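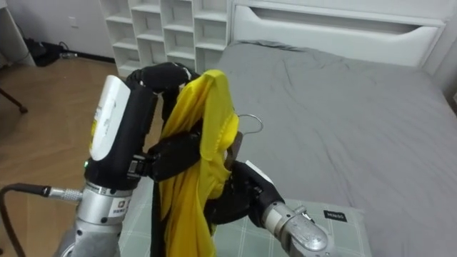 Is the ride from Elarberg to Sturnberg better in one day or two? Two days, if you can spare them, with the night at the Hurnier campground by the lake.

OK, longer version, with the earlier message kept underneath for anyone who deleted it.

I did the whole thing in April, on my old steel touring bike with the fat tires, and I had such a good time that I've been boring my family with it ever since. It's 92 miles by the river route. You can knock a few off by taking the county road after the second dam, but please don't, the trucks are awful there and the shoulder comes and goes. Stay on the gravel. It's slower and a bit washboardy for the first stretch and then it settles down and you get the river on your left pretty much until lunch.

About the climbing. The profile on the trail website looks terrifying and I think it's scared a lot of people off. My computer gave me roughly 3000 feet for the whole trip, and most of that comes in one lump after the campground, on the morning of the second day. So you hit it with fresh legs and a belly full of oatmeal. I walked one piece of it (the switchback with the culvert, you'll know it when you see it) and I'm not embarrassed. Everything else I rode in my lowest gear, talking to myself.

Water is the thing to plan for. There's a tap at the Elarberg trailhead, one at the old depot, and the campground has a pump, and then there's a long dry stretch until you roll down into Sturnberg. I carried 2 big bottles and was sipping pretty carefully by the end. If it's a warm day take a third and strap it on somewhere.

Food! Ghasemi bakery in Elarberg opens at 6 in the morning and you should be standing there when it does. Get the cheese bread, get more than you think you want, and wrap it in something so it doesn't turn to crumbs in your bag. I ate the last of mine at the top of the big climb and it was still good. There's a store at the campground but it was closed for the season when I went and the sign just said spring, so I wouldn't count on it.

You asked about tires. I ran the widest ones that fit my frame, and a little soft. A guy I met at the depot was on skinny road tires and he was getting by, though he'd already fixed one flat and didn't look thrilled. Anything you'd ride on a dirt road at home is fine.

Clothes – bring layers. It was cold enough at breakfast for gloves and a hat, and by noon I was down to a T-shirt. Wear something bright, too, for the mile or so of road into Sturnberg. I like yellow. The tunnel needs a real headlight, by the way, a blinky won't do it. It has a bend in the middle so you lose the daylight from both ends for a bit, and there's a drip that will find the back of your neck.

Camping at Hurnier was easy. You put your money in an envelope at the gate and pick a spot. The ones closest to the lake are prettiest but they slope, and I woke up all bunched at the bottom of my tent. Go one row back, near the picnic shelter. Frogs all night, very loud, I loved it, pack earplugs if you won't.

Getting back is the annoying part. The bus from Sturnberg does take bikes, but only on the front rack, and it's first come first served. I got there early and sat on the curb with a coffee, and even so I got the last slot. If you're going as a group I'd leave a car at that end.

One thing I still don't know and would love an answer to: does the side trail to the fire lookout go all the way through? I saw the turnoff, it had a chain across it, but there were fresh tire tracks going around the post. If it connects to the ridge road I want to go back in the fall and make a loop of it.

I have my track saved and I'm happy to send it to anyone who writes me off list. It has a dumb little detour near the depot where I went looking for a bathroom, ignore that.

On an evening in April, a list member wrote:

> Hi everyone, newish here, mostly been reading along.
>
> I'm thinking about Elarberg to Sturnberg this year and I can't tell from the old posts if people do it in a day or split it up. I'm okay on distance but slow on hills, and that profile on the website has me worried.
>
> Also wondering what tires people use, if there's anywhere decent to eat before starting, and how you get home again without riding it backward.
>
> I have a tent and all the usual stuff, so camping is fine. Last year's posts mention a tunnel, is that still open?
>
> Thanks for any tips!

Oh, the tunnel – yes, open when I went through. There's a gate on the Elarberg side that looks shut, but it swings if you lift it a little. Close it behind you, there are cows.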